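Tea stain inside a glazed mug won't come off. Is it safe to scrub?

Asked in Kitchen & Cleaning
Viewed 94 times

I drink black tea all day and the inside of my favorite mug has gone brown, mostly below the halfway line. It's a regular glazed ceramic mug with a printed picture on the outside. Dish soap does nothing. I ran it through the dishwasher 2 times in February and the stain looked the same after, plus I'm worried about the print fading. We have hard water here if that matters. I have a scouring pad but don't want to ruin the glaze. What should I try first?

jirnel77

3 answers

Accepted answer

Don't use the scouring pad. It leaves fine scratches and the next stain gets into them and holds on harder.

Put a spoonful of baking soda in the mug and add just enough water to make a paste. Rub it around the inside with a damp cloth or your finger for a minute, then rinse. Fresh stains come off right away. For old ones, leave the paste on for 5 minutes and go again.

If you still see a brown ring after that, it's probably scale from the hard water with tea stuck in it. Fill the mug with half white vinegar and half warm water, let it sit for an hour, wash it, then repeat the baking soda. Don't mix the two together in the mug, they cancel each other out.

Keep the paste off the outside. Some prints are under the glaze and will take anything, but some are on top and will dull. I wash my Moomin one by hand for that reason.

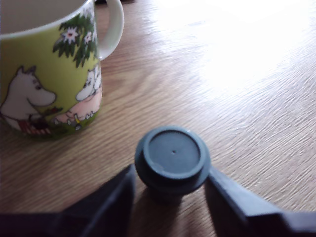
My Moomin mug, white on the inside.

Malsha Amarasinghe

Comment from jirnel77: Baking soda got most of it. Doing the vinegar on Thursday when I go to the store.

Denture tablets. Drop one in, fill with warm water, leave overnight, wash well in the morning. Works on thermoses too.

Bhuiyan

just use bleach

plistwood

Comment from zudier: Please don't if there are any cracks in the glaze. It soaks in and you can taste it for weeks.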